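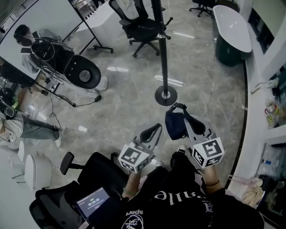
March
By the Kulta Reading Room project lead

Hi all, and thanks for your patience while I got this one written. It's been a busy stretch at Kulta and I kept putting the report off until the new shelves were up, which they now are!

The short version: we're open, and people are coming. Our count for the period is 351 visits, up from 122 in the last report. Most of that is the after-school crowd, who come for the comics and stay until we turn the lights off at six. Saturday mornings are still slow. I'd like to try opening an hour later and see if that helps (I suspect it's just too early for families with small kids).

The Grilier grant paid for the shelving and the two reading lamps by the back windows. We came in under on the lamps, so there's a bit left over, and I'd love your okay to put it toward large-print books. Our older readers ask for them every single week and we only have one shelf, mostly westerns.

Cataloging is the part that's behind. We took in 2000 books from the Nechyporuk collection and I badly underestimated how long the older ones would take. Lots of them have no barcode, so each one gets typed in by hand, and a few boxes smell pretty musty and need airing out before they go anywhere near the rest. There are 19 boxes to go. I'm hoping to be through them by early summer, but please don't hold me to that.

One small headache: Flallance sent the wrong book carts, twice. The right ones are on order and they've waived the shipping.

Next up is the story hour, the new sign for the street side, and a proper late-return box, so folks can stop leaving novels on the doorstep in the rain. I'll send the receipts separately with the budget sheet.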